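The Flowers That Never Need a Drink

A confession about silk stems, narrow-necked vases and the pleasure of an unhurried hour at the kitchen table

By Nest Sayce 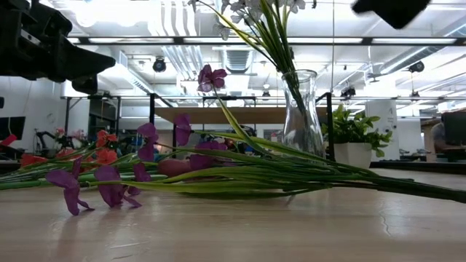 I came to artificial flowers the way a lot of people do, which is to say sideways and slightly embarrassed. My grandmother at Mallalstead kept a bowl of plastic roses on top of the piano, and they were the colour of weak tea by the time I was old enough to be told not to touch them. For years that bowl was all I knew on the subject. I grew real flowers, I bought real flowers, and every winter I went without and felt rather noble about it.

Then came a long grey April when I was laid up with a bad knee and my neighbour turned up at the door with a great armful of stems from Harries, the old homewares shop on the main street. Purple ones, mostly, with long green grassy leaves, and I remember thinking I would keep them out until she'd gone home and then find them a nice dark cupboard. They are still with me, and they have had a good deal of company since.

What won me over was the arranging. With fresh flowers I am always in a hurry, fussing over water and snipping ends and worrying about the ones that have already started to flop. Silk and plastic stems will wait for you. You can lay the whole lot across the table, put the kettle on, wander off to answer the phone and come back to find everything just as you left it. I do mine in the late afternoon when the light comes in low, and I'd be ashamed to tell you how long I can spend moving one white flower from the left side of a vase to the right and back again.

If you're starting out, lay everything down flat first and keep your colours in separate bunches. Purples together, oranges and reds together, whites off on their own. It looks like a terrible muddle, with all those stems lying over one another, but you'll see quite quickly which bunch wants to be the main event and which is only there to keep it company. Fan the leaves out with your fingers while you're at it. They get squashed in storage, poor things, and a narrow leaf that's been bent back on itself looks tired no matter what you do with the flower above it.

Choose your vase before you choose your flowers, if you can bear to. I'm very fond of a clear carafe shape with a narrow neck and a good round belly. The neck does most of the work for you, holding the stems in close so that they spread out on their own at the top, and you can get away with surprisingly few. White flowers with pointed petals are lovely in one of these. Keep the stems long and straight, let one lean a little each way, and stop before the neck gets crowded. I have ruined more than one perfectly nice arrangement by adding just one more.

Purple flowers on bendy stems are another matter. They like to droop, and I've given up arguing with them. A heavy jug suits them, or something low and wide where they can hang over the side and look as though they've been there all summer. My orange ones go into the hallway by themselves, where they cheer up the people who've come about the gas meter.

I do like a bit of potted greenery close by. A small leafy plant in a plain white pot will settle almost any arrangement down — it gives the eye somewhere to rest, and it takes away that slightly stiff look you can get when a vase stands alone on a bare table. Set it a little way back and off to one side.

As for upkeep, a soft paintbrush and five minutes will see to the dust. For anything worse, I use a hairdryer on its cool setting, held well away, and I do it on the back step so the fluff becomes the garden's problem. Keep them out of strong sun if you don't want to end up with tea-coloured roses.

My grandmother's bowl came to me in the end, by the way. I threw out the roses and kept the bowl, and I've since caught myself looking at it and wondering whether a few of the purples might fit.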